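Notes pour l'exposé — « Dormir chez l'habitant : ce que l'hôte oublie »

1. Ouverture
Saluer la salle, remercier Sarahí Zepeda pour l'invitation. Dire tout de suite que je parle de petites maisons d'hôtes, pas d'hôtels. Ma maison à Clakden a quatre chambres, je connais surtout ce cas.

2. Le linge
Parler lentement ici, les gens prennent des notes. Une couette blanche se lave à 60 degrés et pardonne beaucoup. Le cache-sommier, on le lave trop rarement : chez moi, deux fois par an, en janvier et après l'été. Budget du linge l'année dernière : 797 euros, dont 324 pour les oreillers.

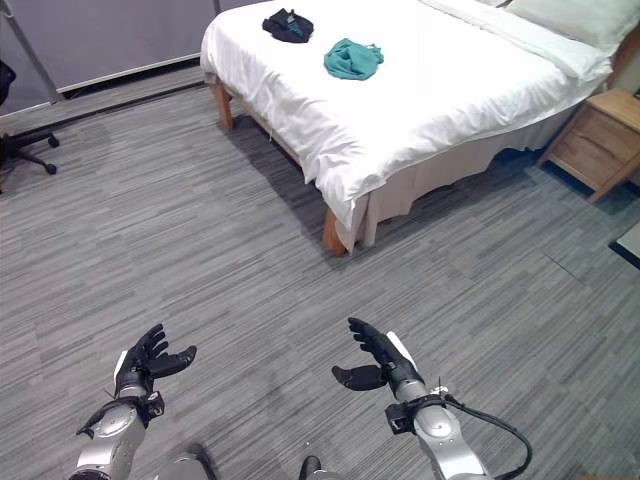 3. Les affaires du client
Ma règle : si des vêtements sont posés sur le lit, on ne les plie pas et on ne refait pas le lit. Wilmer Condori fait le contraire, il plie tout. Demander à la salle qui fait comment — laisser deux minutes, pas plus.

4. Le prix
80 euros la nuit, petit déjeuner compris. Raconter l'histoire du couple qui voulait payer 350 euros pour la semaine. J'ai dit oui, et je le regrette un peu.

5. Questions
Si on me demande pour les taxes, renvoyer vers Lucero Ríos, elle parle après moi.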